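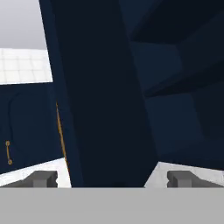 1/ Posting the rules our group uses for cabinet door tasks in simulation. They've lived in a shared doc since November and people outside the lab keep asking for them. Plain list, a few notes on each. Use what helps.

2/ Scope first. This covers kitchen cabinets with hinged doors, one arm, parallel gripper, wrist camera plus one fixed camera. Drawers and sliding doors have their own sheet, which Nandi Mabaso maintains and which is longer than this one.

3/ Rule one: write down what "open" means before you record anything. Ours is a hinge angle, read from the simulator state, held for 3 seconds with the gripper clear of the door. If your definition is "the person at the keyboard thought it looked open," you will relabel the whole set later. We did.

4/ The hold time matters. Our first version had none, and a door that was bumped hard and swung past the threshold counted as a success. On real hinges that same bump would often leave the door half shut.

5/ Rule two: the wrist view has to be checked by eye, per scene. At close range a dark door can fill most of the picture. Navy on navy is the worst case we have. The panels differ by a slight change in shade, and the handle or a bit of trim may be the only thing with any contrast.

6/ We don't throw those views out. A policy that only trains on clean, well-separated views does badly near the door, and near the door is where the work happens. We do tag them "low contrast" so results can be split.

7/ Rule three: both fingers stay in the wrist view, always. If a camera offset crops one of them, fix the offset and rerecord. Thulani Mabaso wrote a small check for this that runs at scene load and refuses to start if either finger is out of view.

8/ Rule four: grasp the handle or the door edge, and say which in the metadata. They're different skills. We mixed them for months under one label and the success rate told us nothing about either.

9/ If you allow edge grasps, set a limit on penetration depth. Simulators will let a fingertip sink a little into a panel and then drag the door along as if it were glued on. Ours stops the episode and marks it invalid. It doesn't count as a failure.

10/ Rule five: contact force limits match the real arm, even if no real arm is planned. The limits go in the config file, with the name of whoever set them. Thabiso Tshabalala reviews changes. No changes on a Friday, after one bad weekend run.

11/ Rule six: split by cabinet, never by episode. If the same door is in training and test with a different starting pose, you're testing memory. Wall finish and panel color can repeat across the split. Door geometry, hinge side and handle placement together can't.

12/ Rule seven: keep the failures. Each one gets a reason code. We have 7 codes and have resisted adding more. The most used is "missed handle," then "slipped," then "blocked by neighboring door."

13/ That last one deserves attention. Two doors side by side, one already open, and the arm has to work in the gap. People stage scenes with every other door shut, which isn't how kitchens are left. We now randomize the neighbors too.

14/ Numbers, for scale: the current Hendard set is 1343 episodes after review. Every episode was watched at least once by a person who didn't record it. Slow, dull work, and it's the step I'd cut last.

15/ Review instructions fit on one page. Watch at normal speed. Mark success or a code. If you can't decide within one replay, mark "unsure" and move on. Nosipho Mokoena settles the unsures in a batch so they're judged the same way.

16/ On lighting: soft and even is fine for building the task. It isn't fine for claims about real kitchens. If all your renders have no hard shadows, put that in the limitations section in one sentence.

17/ Same goes for surface texture. Flat, smooth panels are cheap to render and easy to debug. Report them as flat, smooth panels.

18/ Versioning: any change to geometry, friction, camera pose or the success test gets a new version number. Changes to docs don't. Lwazi Gumede keeps the changelog and will send your pull request back if the entry is missing.

19/ Things we haven't settled: whether to score closing the door as its own task, what to do about soft-close hinges, and how much handle variety is enough. Suggestions welcome on all 3.

20/ The sheet is in the Hendard repo under docs, file name door_rules. Corrections go in the issues tab, please, since I lose track of replies here.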